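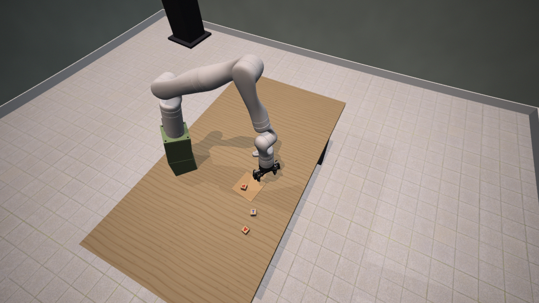
Gumgate: Progress Report to the Ukitis Fund
Tuesday, June 11, 2019

Work on the puzzle adventure Gumgate remains within the approved budget. Six of the nine planned chapters are playable from start to finish. The Tichý chapter was rebuilt after testers found the flooded archive too difficult to navigate, and its save points have been moved.

The closed test drew 81 players, who filed 839 reports. Of these, 700 have been resolved. Most of the remainder concern controller input and subtitle timing.

Cokadard has delivered the first half of the music. The studio requests that the second payment be released on the agreed schedule. A complete build will be submitted in October.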